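Gripper Trials FAQ

We get a steady trickle of mail about the gripper comparison we run at the Grunimthorpe workshop, so the answers are collected on one page. If yours is missing, write to us and we'll add it!

What are you comparing?

Two grippers on the same pair of arms, doing the same household chores. The first is the Nenar, a parallel gripper with flat pads. The second is the Sarkness, which has softer, slightly curved fingers. We swap them, run the full set of chores again, and look at what changed. It's slow going and we love it.

Why chores and not blocks or pegs?

Blocks are fine for a first afternoon. Chores are where grippers start to show their character. A brush handle twists as soon as the bristles touch the floor, and a thin dustpan edge asks for a completely different grip from a bag or a bin rim. One sweeping task tells us more about pad friction than a whole day of stacking did.

How many runs does each gripper get?

Each chore is run 30 times per gripper. The first 10 are practice for the operator and don't go into the score. We log everything anyway, and by the end of November we had 421 runs on disk, counting practice and a few false starts (somebody always forgets to zero the wrist).

What counts as a success for sweeping?

The debris has to end up in the bin with no human hand reaching in. Regrasping the brush is allowed, and we note each time it happens. Dropping it ends the run.
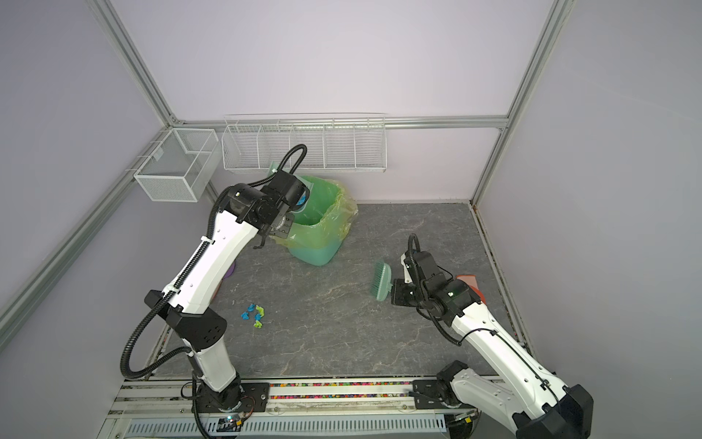
We went back and forth on the regrasp rule. Early on a regrasp was a failure, and both grippers looked terrible. Allowing it gave us a much more useful number, and it showed that the Sarkness lets the handle roll a little under load while the Nenar holds on hard and then slips all at once. That was a fun day in the logs!

Do you use one controller or several?

Just one for the scored runs, the Rosales controller, at its stock settings. We tried tuning the grip force separately for each gripper and ended up comparing our own tuning skills, so we stopped.

Does camera placement matter?

A lot. We keep a fixed view of the workspace and never move it between grippers. If it gets bumped, we redo the calibration before the next run. Lighting matters too — we don't record after 2 in the afternoon when the sun comes through the side window.

Which gripper is better?

Depends on the chore. For anything with a round handle we'd reach for the Sarkness. For thin edges the Nenar is a joy, very crisp and repeatable. We haven't settled on one for bag handling, and both of them still make us wince now and then.

Can I get the logs?

Yes, please ask! Tell us which chore you're interested in and whether you want the practice runs included. The file format is explained in the readme that comes with them.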